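Home | Bench Notes | Grippers | Arms | Downloads | Contact

Setting Up and Maintaining a Pair of Hand-Held Grippers for Cloth Work

Dela Angbenyega's name is on the older version of this page. The text was revised on Jul 10, 2021 for the Penico grippers with the molded jaws. The older version, for the flat-finger model, is no longer kept up.

These notes cover the routine we use on the bed cell at Zasudham: jaw check, jaw alignment, grip force, pairing, and a short trial on cloth. A full pass takes an hour for one pair. Have a hex key set, a lint-free cloth, isopropyl alcohol and a feeler gauge within reach.

1. Power down and strip the jaws

Switch the gripper off and take the battery out before touching the jaws. Back out the tip screw first, then the base screws. Keep left and right jaws apart. They are mirror parts and will go on the wrong side with a little force, after which the tips cross when closed.

Wipe the inner faces with alcohol. Lint packs into the corner near the tip and holds the jaws open by a fraction of a millimeter. That is enough to drop a thin sheet.

2. Check for play

Refit the jaws and tighten the base screws in turn, a quarter turn each. Hold the body still and push each tip sideways. Movement at the tip with no movement at the base means a worn pivot. Replace it. Movement at both means the base screws are loose or the boss is cracked. A cracked boss cannot be glued; order part 1602.

3. Zero the jaw opening

Close the jaws fully with nothing between them. Read the raw encoder count on the setup page. It should be within a few counts of 111. Store this value as closed. Open to the stop, let go, and read again. Ours sit near 3195 at full open. If the open value drifts between tries, the return spring is weak or the cable is dragging.

Repeat for the second gripper. Do not copy values from one unit to the other.

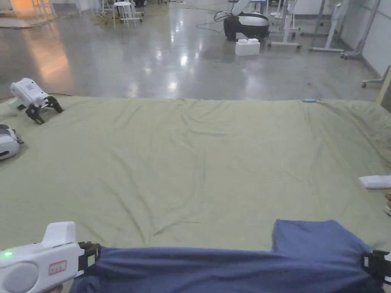 Cloth trials come next, and they should be run with both grippers in hand, one at each end of the piece. Pick a cloth whose color stands apart from whatever is under it, or the wrist cameras will have trouble with the edge. Navy over a sage-green sheet works well. Clamp both ends and pull until the span between the jaws is taut. Look at the jaws while pulling. A cloth that creeps out of one side only points to an alignment fault on that side, so go back to step 1. Creep on both sides usually means the grip force is set too low.

Hold for a slow count of ten, let the cloth sag, and pull again. Do this five times. Then fold the piece in half once and repeat with two layers in each jaw.

4. Set the grip force

The trigger spring has three positions. Start in the middle one. Heavy cotton and toweling need the stiff position. Thin synthetics can be marked by it, and the middle is a better choice even if it costs a few drops.

If drops continue in the stiff position, look at the pads. A pad that has gone shiny has lost its grip. Scuff it lightly with fine paper once. The second time, change it. Pads on our cell last roughly 1081 closures on toweling and a good deal longer on sheets.

5. Pair and match the clocks

Refit the batteries and start the left gripper first. Wait until its light is steady before starting the right. The Tredodis receiver hands out channels in start order, and swapping them means that every recording has left and right reversed.

Once both are connected, tap the two tips together three times with the recorder running. Open the file and find the taps in both jaw traces. They should line up within one sample. If not, restart the receiver and repeat.
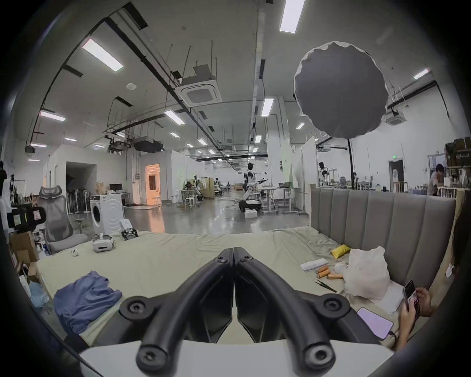
Run the tap test again after any battery change. The clocks restart with the battery and the offset from the previous session no longer applies.

6. Camera check

Clean the lens with a dry cloth only. Alcohol clouds the cover. With the jaws closed, both tips should meet near the center line of the picture. If they sit to one side, loosen the two mount screws, shift the camera, and tighten. Save one still per gripper and compare it with the still from the last service.

7. Log it

Write down the closed and open counts, spring position, pad age and tap offset. We started logging in March and the counts have been the best early sign of a tired spring.

Comments (3)

shortthread: What torque on the base screws? Mine came loose again after a day of towels.

Shih_bench: We go hand tight plus a small drop of removable threadlocker. Keep it off the plastic.

mloom: Step 5 fixed my reversed files, thanks. Is the start order the same with the older receiver?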